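Night Guards and Bite Splints: Frequently Asked Questions

Last updated April 2019

What is a bite splint?
A bite splint is a removable cover made of hard acrylic that fits over the upper or lower teeth. It keeps the two sets of teeth apart during sleep and spreads the load from clenching or grinding. It does not stop the grinding itself.

How do I know whether I grind my teeth?
Many patients don't. The usual signs are flattened or chipped edges, a tight jaw on waking, headaches at the temples and sensitivity with no decay to explain it. Wear is recorded at every routine examination at both our Tresinach and Jesance surgeries.

How many appointments are needed?
Two, in most cases. At the first we scan or take impressions of both arches and record the bite. At the second we fit the splint and adjust the contacts. Allow 30 minutes for each. The laboratory needs 10 working days between them.

Who makes the splint?
All splints are made by the Sirno laboratory to a prescription written by Lefteris Dimitriou or Dr Jasińska. Soft guards are made in-house and can be ready within five working days. They wear through faster and are only offered for light clenching.

Upper or lower?
Upper, unless there is a reason against it. Patients with a strong gag reflex or several missing lower teeth may be better served by a lower splint.

Will it affect my speech?
Slightly, while it is in. Most people wear it only at night. Extra saliva is common at first and usually settles within 14 nights.

How do I clean it?
Rinse it in cool water each morning, brush it with a soft brush and plain liquid soap, rinse again and leave it to dry before closing the box. Do not use toothpaste, which scratches acrylic. Do not use hot water, which can warp it.

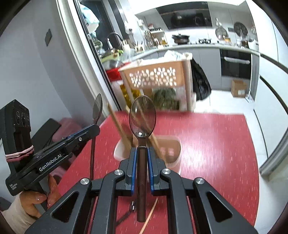
Can I eat or drink with it in?
Water only. Remove the splint for all food and for any hot or sugary drink.

What if it feels tight?
Mild pressure on the first few nights is normal. If one tooth is sore for longer than a week, or the splint rocks when you bite, stop wearing it and book an adjustment. Do not file it yourself.

Do I need a new one after a filling or crown?
Possibly. Bring the splint to the appointment. Small changes can be made at the chair; a new crown often requires a remake.

How long does a splint last?
A hard splint lasts five years on average in our patients. Heavy grinders may need a replacement sooner. Bring it to each check-up so that it can be inspected for cracks.

Is there a charge for adjustments?
Adjustments are free for 30 days after fitting. After that the standard short appointment fee applies. Lost splints are charged at the full price, but your scan is kept on file and the first appointment may not be needed.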